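Berner scaler

The Berner scaler is a hand-held dental instrument used to remove hardened plaque, or tartar, from above the gum line. It has 2 working ends, one straight and one hooked, and a reputation for making patients grip the armrest before it has touched anything.

Design

The standard model is 445, sold with a ribbed handle. The earlier 301 had a smooth one, which dentists praised for its elegance and dropped on the floor. Both are made in Evonden and can be sterilized between patients.

Use

The tip is placed under the edge of the deposit and drawn toward the chewing surface in short strokes. It is not meant for work deep below the gums — a curette does that job, and does it more quietly. Users are advised to sharpen the tip often, a rule widely agreed with and less widely followed.

Reception

A survey at the Lemcombe dental school found that 37 students preferred the scaler to powered models. The survey did not ask the patients.

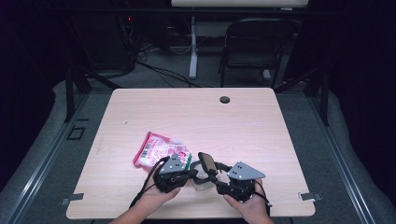 See also

Ait Ali curette
Tooth polishing
Tartar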